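Bruvora Unboxing Set – data card

Release: August
Maintained at Fendside
Hardware: Schnyder two-arm kit with the Buver hand package

We've been running the Buver hands on the Schnyder arms for a good while now, and this set is what came out of it: 358 episodes of opening and unpacking ordinary parcels, recorded at 10 frames per second. The kit is a joy to work with!
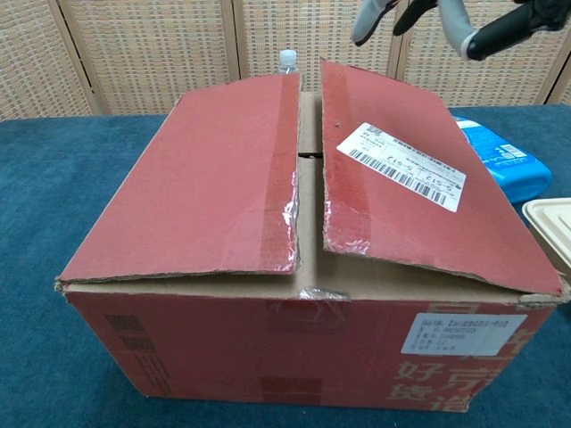 Parcel handling is where the hands get their hardest workout. Cardboard bends, tape sticks, and used boxes are worse than new ones. Crinkled clear tape along the inner edges of both flaps, with a shipping label set at a slant on one of them, makes a lovely test for grasp planning – the fingers need a edge to work from, and worn cardboard gives them a different one every time.

Episodes are split into two folders, open and unpack. Each has a plain text task line, joint positions for both arms and video. There are 3,793 labeled grasps in total, and 31 episodes are held out for testing.

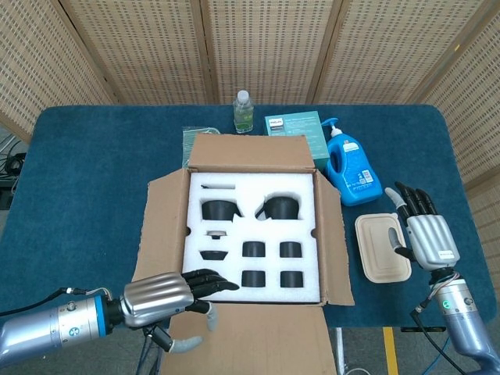 Fendside's night crew would like the wrist cables routed closer to the arm, and they found the thumb slow to set up. Fair points, both. We still rate the hands highly for foam inserts and small cups.

Known gaps: no force readings, one table height only.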